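July, early start, at the bench by 6:40

Glaze test, batch 12. Opened the kiln this morning and I am so happy with this one! The crazing that ruined the last two batches is gone on nine of the tiles and faint on the other three. Faraji came in while I was still unloading and we both stood there tapping tiles with a pencil like a couple of kids.

Recap for whoever picks this book up next. We want a plain glossy white that sits well on the Trurlow body, fires to 1119 C, and doesn't craze when it goes from the boiling pot to the ice bucket. The old recipe (see the green notebook, the pages with the coffee ring) was beautiful to look at and crazed if you so much as glared at it. Too much soda. I kept trimming the feldspar and adding silica, and at batch 10 I got so stiff a melt that it came out like eggshell. Nice for a vase, no good for us.

What changed in 12: swapped a third of the feldspar for Welldale frit, silica up a little, and zircon held where it was. Sieved twice. Also let the bucket sit overnight before dipping, which I have been too impatient to do before, and the pinholes dropped off so much that I want to go back and redo batch 9 the same way. Faraji Rotich says he told me this in the spring. He did, it's on the wall in his handwriting.

Dip count was three seconds for all tiles. The Sirnora body took it a touch thinner, you can see the body showing through on the corners, so next time four seconds for those.

Spent the afternoon over at the Owino showroom looking at whites. I recommend this to anybody working on a white glaze, because after a month of staring at your own tiles you lose all sense of what white is. I took our best tile from batch 11 in my shirt pocket and held it up to everything. Ours is warmer than nearly all of it! I had been calling it neutral for weeks. Next to a proper sanitary white it looks like milk with a spoon of tea in it.
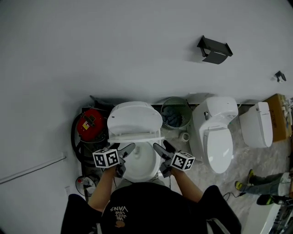

White toilet at the showroom, grippers at the bowl.

Other thing I wanted to look at was edges. On our tiles the glaze pulls back from any sharp corner and leaves a tan line, and I've been blaming surface tension. Ran my thumb along a lot of basin rims and the answer is that they just don't have sharp corners. Everything is rounded off before it ever sees glaze. So: sponge the tile edges at leather hard, a proper roundover, and see if the tan line goes away without touching the recipe. Cheap test, should have done it first.

Back here by 4:15. Ran the thermal shock on four of the new tiles. Boiling water, ten minutes, straight into ice. Inked them afterward and wiped. Three clean, one with a single hairline at the thick end where the drip collected. Did the same four again and no change. I'll take that!

Color is next. Some of the warmth must be iron in the ball clay, so I mixed up a 2000 gram bucket with the kaolin from the back shelf in place of half the ball clay. It smells better already – I know that isn't data. It's labeled 12K, blue tape, under the window. Please leave the lid on.

Kiln note: the lower cone went down further than the upper again. I think the bottom element is fine and the top one is getting tired. Firing count is at 102 since the last rewiring. Faraji wants to run the probe at three heights before we load anything we care about.

To do
Edges on the next set of tiles, half rounded and half left alone
12K on both bodies, four seconds for Sirnora
Order more frit, the bag is down to the last scoops
Find the good sieve

Later, 7:20. Two of the shocked tiles are pinging on the shelf. Quiet little tick every few minutes. Inked them again and can't find a line on either one. Leaving them overnight.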